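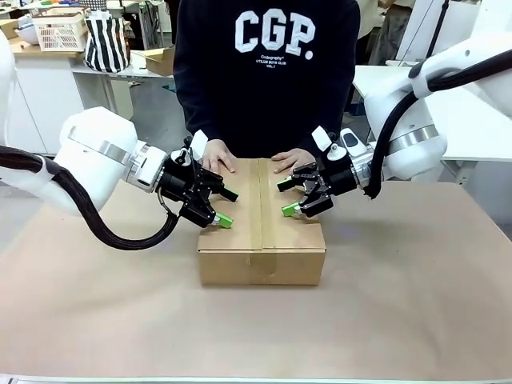

Packing Room, Okeck Building: Two Arms at the Table

Since April we have two robot arms in the packing room at Nultik, and many colleagues from the other floors asked me how it is to work with them. I collected some notes for this page, with a few words from the people who stand there every day. – Yiran Shen, 7/4/18

The closed box
A brown carton with one strip of tape down the middle. It stands on the paper between the two grippers, and a person from our side has both hands on the top. We still put our hands on many boxes in a day, so please do not believe that the packing job is gone.

The green fingertips
Each gripper has two of them. Chandrasekhar Nair checks them at the start of the shift and writes the result in the blue notebook. Before April he was lifting cartons the whole day. He says his back is better, but he misses to talk with the drivers.

The paper on the table
Lihua Lu asked for it. The light tan color is more quiet for the eyes than the old table top, and she can write small marks on it with a pencil. We change the roll after 184 boxes, or earlier if it is torn.

The shift
We were 9 people in this room and we are still 9. Two of us moved to returns for half of the week – this was discussed for a long time, and not everybody was happy. Reece Ashworth now teaches the new start and stop procedure to the Berna team.

The next order is 500 cartons in a smaller size. Yichen Cheng keeps the list for anybody who wants to try a morning at the table.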